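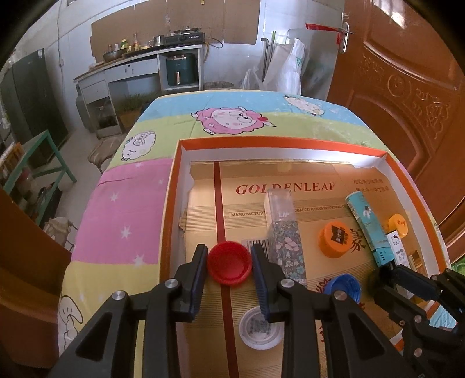

Mapplebeck Replacement Seat for Fixed Theater Chairs

The Mapplebeck is a replacement seat and back set for auditorium chairs in older movie houses and performance halls. It fits most cast iron and stamped steel standards installed between the 1920s and the 1950s, so the original end panels and aisle lights can stay in place. Sold by Vanavent, Jurkow.

What you get
Each set has one sprung seat, one padded back, a pair of hinge brackets and a bag of bolts. Armrests are sold separately. The end standards are not included and we do not sell reproductions of them.

Specifications
Seat widths: 19, 20, 21 and 22 inches
Seat frame: steel, black powder coat
Back: bent plywood with foam pad
Cover: wool blend or vinyl, see color card
Return: spring, self-lifting
Minimum order: 4 sets
Price: $195 per set, any width

Most old houses were laid out with mixed widths so that the aisles would come out straight on a curved row. Please measure every row before ordering. The width is taken from the center of one standard to the center of the next, at the hinge. A tape laid across the front edge of the seat will give a wrong number on curved rows.

Colors
Wool blend comes in garnet, moss, old gold and navy. Vinyl comes in black and oxblood only. We can cover seats in your own fabric if you send it on the roll. Striped and patterned fabric takes more yardage, so call before you buy it.

Hinge brackets
Two bracket styles are available. Style A has a round pin and fits most standards with a closed socket. Style B has a flat tongue for open slots. If your standards have been drilled for a later seat, send a sketch with the hole spacing and Damir Berisha in our shop will tell you which one to order. Custom brackets add 2 weeks.

Installation
One person can change a seat with a socket set and a rubber mallet. Floor bolts do not need to come out. Oil the old sockets the day before and clean out any paint. Standards that rock should be reset in the floor first. We do not do floor work, but Dragica Perić in the office keeps a list of installers by state.

Installed at
The Drurkumance Theatre, main floor and loge, 500 seats. The balcony kept its original veneer seats, which were refinished on site. House manager Dalia Abdel Hamid will show the work to other theater owners by appointment.

Ordering
Send row counts, widths and bracket style with your order. A sample seat can be borrowed for the cost of freight both ways. Orders ship on pallets and need a loading dock or a lift gate truck. Freight is quoted separately. Returns are accepted on unused sets in stock colors.

Prices in effect January 2026.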